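Last updated July 2021

These are the questions we get asked most by people hiring the hall at Putcombe. If yours isn't covered, write to the bookings address on the hire form and you will normally have a reply within two working days.

## Booking

**How do I book the hall?**

Fill in the hire form and send it back by email or through the letterbox by the side door. We pencil in your date when the form arrives and confirm it when the deposit is paid. A pencilled date is held for a fortnight. After that it goes back on the calendar without a reminder.

**Can I look round first?**

Yes. Esben Bisgaard handles bookings and can usually meet you in the early evening. Please ask for a time before you come, as there may be a class on and the teachers don't like visitors walking through.

**Which rooms can I hire?**

There are two: the Main Hall and the Tinlow Room. The Main Hall has the stage and opens on to the kitchen corridor. The Tinlow Room is at the back and has its own door to the car park. You can hire either one or both together. The kitchen comes with the Main Hall and can be added to a Tinlow Room booking if the hall isn't in use.

**How many people can we have?**

The limit for the Tinlow Room is 75, standing or seated. The limit for the Main Hall depends on the layout, and we will tell you the figure when you send us your plan. Limits include helpers, caterers, musicians and children of any age, babies too.

**Is there a minimum hire?**

One hour in the week. At weekends the Main Hall is let in half days or whole days only.

**Does my booking include setting up?**

It includes everything from the moment you unlock to the moment you lock up again. If you need an hour to put out tables and an hour to clear away, book those hours. Other groups are often in straight before or after you, and the person at the door can't let you in early.

**Can I make a regular booking?**

Regular bookings run by term. Groups already in the hall get first refusal on their slot, and whatever is left is offered to the waiting list. New slots are usually settled in October, so it is worth getting your name down before then even if you don't want to start until the new year.

## Paying

**How much is the deposit?**

A quarter of the hire fee for ordinary bookings. Parties, weddings and anything with a bar also pay a damage deposit, which is listed separately on the form.

**When do I get the damage deposit back?**

Within ten working days, by bank transfer to the account that paid it. We can't send it to a different account.

**What does a whole wedding weekend cost?**

The weekend rate is £1,495. It covers both rooms and the kitchen from midday on the first day until six in the evening on the last. Tables and chairs are included. Tablecloths, glasses and crockery beyond the basic set are not.

**What if I have to cancel?**

Tell us more than six weeks ahead and you get everything back. Between six and two weeks, we keep the deposit and return the rest. Inside two weeks the full fee is due – unless somebody else takes the date, in which case we return what we can.

**Do you take cash?**

No. Bank transfer or card.

## On the day

**How do I get in?**

There is a key safe by the side door. The code is sent to the person named on the form the evening before the booking. Please don't pass it round your group. The code is changed between hirers, so an old one won't work.

**Where do we park?**

The car park behind the building is shared with the allotments, and the row along the hedge is theirs. Coaches can drop off at the front but can't wait there. For larger events we suggest asking guests to use the long-stay car park at the bottom of the hill.

**Is the building accessible?**

The side door, both rooms and the accessible toilet are all on one level. The stage is reached by steps only. There is a hearing loop in the Main Hall, switched on at the panel beside the stage.

**Can we use the kitchen properly, or just for tea?**

Properly. It has a six-burner hob, two ovens, a fridge and a hot water boiler. The boiler needs half an hour to heat up. There is no freezer for hirers. If you are selling food, your own registration and insurance have to be in place, and we ask for copies.

**Can we have music?**

Until eleven. The Main Hall has a sound limiter that cuts power to the stage sockets if the level stays too high, and it takes a few minutes to reset. Bands should plug in through it. Please don't run leads from the corridor sockets to get round it.

**Can we put up decorations?**

Use the picture rail and the hooks over the windows. Sticky tape, drawing pins and putty all damage the paint and will come out of the deposit. No confetti, glitter or smoke machines, indoors or out. Real petals are fine outside if you sweep them up.

**Can we have a bouncy castle?**

In the Main Hall only, from a firm that holds its own insurance. Check the height with them first: the light fittings hang lower than the ceiling, and we have had castles turned away at the door.

## Clearing up

**What do we have to do before we leave?**

Leave the room as you would want to find it. Stack the chairs in sixes, wipe the tables and put them back on the trolleys, sweep the floor and take a damp cloth to anything sticky. Please don't mop with a full bucket. Standing water gets into the joints of a wooden floor and lifts the boards, and repairs of that sort close the room for days.

Brooms, dustpans and cloths are kept in the tall cupboard in the kitchen corridor. Spare bin bags are on the top shelf of the same cupboard. 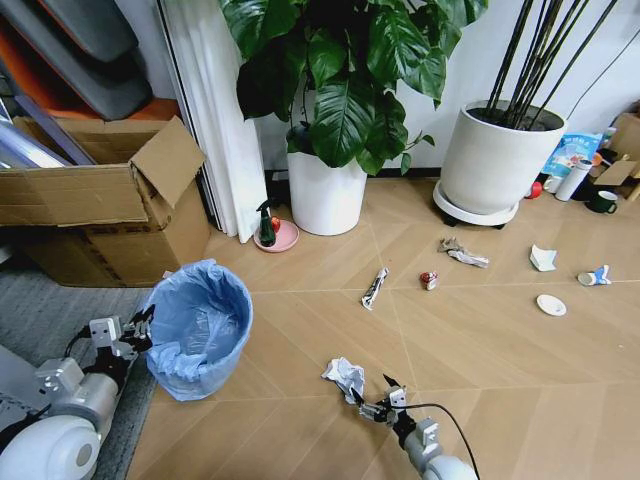 Mixed recycling goes in the green-lidded bins outside the side door, and everything else goes in the black ones. Glass has to go home with you or to the bottle bank in the village. If the bins are full, take your bags away. Bags left beside the bins get opened by foxes overnight and we have to charge for the extra collection.

**Is paper all right in the recycling?**

Plain paper and card, yes. Paper plates with food on them, used napkins and foil-backed wrapping paper go in the black bins. So do paper cups, because the council here doesn't take them.

**Can we pay somebody to clean up for us?**

Yes, if you ask when you book. We use Odudetti, who clean the building in the week as well, and the charge is added to your invoice. They need the room empty of your own belongings by the end of your hire. It can't be arranged on the night.

**What happens if we leave a mess?**

The first hour of cleaning is taken from the damage deposit at the rate on the form, and any further hours after that. We take photographs and will send them to you if you ask.

**We've left something behind. What now?**

Lost property is kept in a box in the office for a month and then goes to the charity shop. Food is thrown out the next morning. If it's urgent, such as keys or medicine, ring the number on the noticeboard instead of emailing.

## Rules and paperwork

**Do I need a licence to have a bar?**

The hall is not licensed to sell alcohol. If you are giving drinks away you don't need anything. If you are selling them, or including them in a ticket price, you need a Temporary Event Notice from the council. Apply at least ten working days before the event, not counting the day they receive it or the day itself. We need to agree to it first, so speak to us before you send it.

**Do I need insurance?**

Private parties are covered for public liability under the hall's own policy. Businesses, paid classes and clubs are not and must show us a certificate. Our policy doesn't cover your belongings or hired equipment.

**What do I do about fire safety?**

The person named on the form is in charge of getting everybody out. Before your guests arrive, find the exits, check that they open and read the card by the main doors. The meeting point is the far side of the car park. Candles are allowed on cakes and nowhere else.

**Are dogs allowed?**

Assistance dogs always. Other dogs only for booked training classes.

**Who do I complain to?**

Write to Skarphéðinn Zoëga, who chairs the trustees, at the hall's postal address. Complaints about noise from a neighbour of the hall go the same way, though if it is happening at the time please ring.

**What is the Coetzee fund?**

A small fund that pays part of the hire fee for new local groups in their first term. It can cover up to half. There is a one-page form, and you need to give the name of the group, what it does and what it will charge people to attend. The fund can't be used for private parties or for groups that have already had it.

**Can we store equipment at the hall?**

Regular hirers can rent a locker in the Tinlow Room if one is free. Nothing may be left on the stage or in the corridor, which is a fire exit. Anything left there will be moved to the office, and you will need to arrange a time to collect it.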